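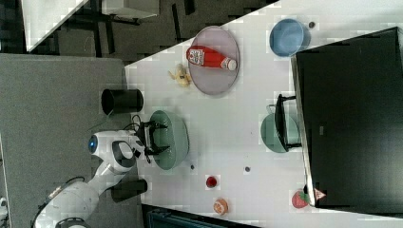

Dasex has confirmed that the second season of the cooking competition Femmont will open with a 60-minute episode in November, followed by weekly installments of the same length. The first season ran in half-hour slots, and the change brings a new elimination format, a new co-host and a longer final.

Xuân Từ returns as main host. She will be joined by the actor Kadir Tokgöz, who appeared as a guest judge in last season's semifinal and has since finished work on the crime drama Lục. Tokgöz replaces Marcelino Guerra, whose contract covered a single season. Guerra stays with the production company, Cusinitz, as a consulting producer and will appear on camera in the opening episode only.

According to the production notes released with the announcement, 600 people applied to take part. Casting was carried out in two stages, a recorded audition and a timed kitchen test. The names of the contestants will be published on the day of the premiere.

The elimination rules have been rewritten. In the first season, judges' scores and the audience vote carried equal weight, and the contestant with the lowest combined total left the show. Under the new system the judges' scores alone determine the bottom two. The audience vote then decides which of them stays. Voting opens at 9 p.m., when the last dish has been presented, and closes 5 minutes later. Each registered account may vote once per episode. Votes cast by text message, accepted last season, have been discontinued.

Director Agnes Moffat said the earlier system had produced results that were difficult to explain on air. "We had a week where the highest score from the judges and the exit belonged to the same person," she said. "It was within the rules. The rules were the problem." Moffat directed the final three episodes of the first season and is in charge of the entire second run.

The judging panel has four members, one more than before. Each awards up to ten points for taste and up to five for presentation. If two contestants are tied for the second-lowest score, the taste points are compared first. If these are also equal, the head judge, Đạt Kim, has the deciding vote. Kim held the same position last year and will also set the technical challenge in each episode.

Several guest appearances have been scheduled to coincide with other Dasex releases. The lead cast of Lục will take part in the third episode, in which contestants prepare a late supper from a fixed list of ingredients. Tokgöz will compete in that round and will not take part in the presentation of scores. His place beside Từ will be taken by Guerra in voice-over.

The final will be broadcast live — the rest of the season is recorded, apart from the voting segment and the announcement of the result. Three contestants will reach it, compared with two last season, and each will prepare a full menu of four courses. The audience vote does not apply in the final, where the winner is decided on points.

Episodes will be available on the Dasex app at midnight after each broadcast. The first season remains on the app in its original half-hour form. A recap episode, edited by Cusinitz and narrated by Từ, will be added the week before the premiere.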